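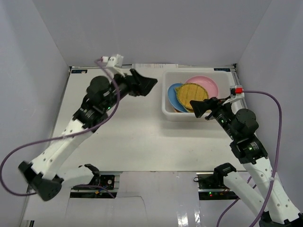
3 Nov 2020

Second go at the wheat paste, and I'm much happier with it! The last lot went lumpy on me and I used it anyway (I know, I know), and the endpapers on the Bellis notebooks have little bumps under them that I can feel every time I run a thumb across. Nobody buying a notebook will care, but I do.

What I did this time: one part flour to four parts cold water, whisked and then left alone for 30 minutes before it went anywhere near the heat. I think skipping that rest was the trouble before, but I also changed the flour, so I can't swear to it. I'd finished the old bag and opened the strong white that was meant for bread. Cooked it low, stirring all the time, until it went from chalky to a bit see-through and started dragging on the spoon. Then through the sieve twice while it was still warm. Left it to cool with a piece of cling film pressed right down on the top, otherwise you get a skin and you're back to picking bits out.

It brushes on beautifully. Smells of pancakes, too.

Tried it on three papers:

- **Zestby cream, the heavier one.** Lovely. Hardly curled, slid about long enough for me to line up the corners, dried flat under the boards.
- **Esora marbled.** Curls like mad the moment it's damp! I had to paste it, wait for it to relax, then paste it again. The red came off slightly on my brush, so I'll keep a separate brush for that one and test the blue before I commit to anything with it.
- **Brown parcel paper.** Only did this because there was a scrap on the bench. It went on with no fuss whatsoever and looks better than it has any right to. Might do a few plain ones like that for February.

Grain direction, again. I cut one set of boards the wrong way round, and didn't notice until the cover had bowed like a roof tile. I'd pencilled arrows on the big sheet and then cut so that the arrows all ended up on one offcut. From now on an arrow goes on every piece BEFORE the knife comes out. The bowed one is under the heavy weights and I'm not holding out much hope.

Sewing went better. I did the sections in the 30 weight linen thread, waxed, and it swells the spine less than the thick stuff did. With 12 sections the old thread gave me a wedge, very fat at the back and thin at the front edge, and no amount of bashing with the hammer would bring it down. This one has a nice even shape and rounds without a fight. I did snap the thread at section 9, entirely my own fault for tugging it upwards instead of along the fold, and joined it with a weaver's knot on the inside. It's tucked away and you'd have to go looking for it.

Adebayo Shehu came by at teatime and had a proper poke at the first one. He likes the round but thinks my kettle stitches are too tight at the head, and he's right, the book pinches in slightly at that end. He showed me how he does his, catching the loop and pulling only until it sits down, and it's such a small difference in the hand that I'd never have got it from the book. He also says I'm using far too much wax. We disagreed about that! I like it sticky. He took the Esora offcuts away with him for box linings, so if anyone is hunting for them, that's where they've gone.

The Prestance order: they want their name blocked on the front, and I've told them I'd sooner do it on a label. The cloth they picked has a very open weave and I tried one word in blind on a scrap and it more or less vanished. A recessed label would look smart, and if I make a mess of one I've only lost a bit of paper and not a whole case. Waiting to hear back. If they insist on the cloth I'll have to size it first, and I haven't done that in ages.

Bits to sort out:

- flour is fine, but label the tub so it doesn't get made into a loaf
- new blades, the one in the big knife is tearing on the cross cut
- the press is squeaking again on the left screw, wants a wipe and some wax
- ask Adebayo where he gets his mull, ours is all dressing and no cloth
- paste in the fridge, back of the middle shelf, bin it if it smells sour

The cream one is still between boards with blotters in it. I changed the blotters once before locking up and they were still damp to the touch, so they'll need swapping again first thing.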